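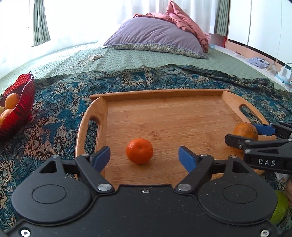

Ticket 273 concerns the public register of ministerial appointments, maintained on the Prasus records platform for the Mekby Assembly. On the appointments page, nominees whose hearing reports had not been adopted were listed as confirmed. The fault affects two record types that share one display template, the hearing report and the letter of appointment. They are as easy to confuse in a list as a small mandarin and a larger orange lying on the same bamboo tray, and the register must keep them apart.

Opened: February 12, 2018
Reported by: Office of the Clerk, Mekby Assembly
Assigned to: Tiburcio Varela, Records Systems
Priority: High
Status: Resolved, monitoring

Entry 1 – Clerk's Office
The register shows 11 nominees as "Confirmed by committee." The committee has adopted reports for nine of them. The remaining two, for the Ko and Dreter district portfolios, were appointed by letter after the reporting deadline passed. Members from both parties have asked for a correction before the next sitting.

Entry 2 – T. Varela
The fault has been reproduced on the test server. When a letter of appointment is filed and the report field is blank, the template fills the field with the date of the letter. The public page then reads that date as the date of adoption. The template was last changed in September.

Entry 3 – T. Varela
The automatic fill has been turned off. A blank report field now displays "No report adopted." Both records were corrected by hand and checked against the signed journal. The original entries remain in the audit log.

Entry 4 – Clerk's Office
The corrected page has been reviewed and accepted. Please confirm whether earlier terms are affected.

Entry 5 – T. Varela
A check of all 700 archived records found no further errors. The search index may show the old wording until the overnight refresh – offices that need the correct text sooner should open the record directly. This ticket will stay open for monitoring until the Clerk's Office approves closure.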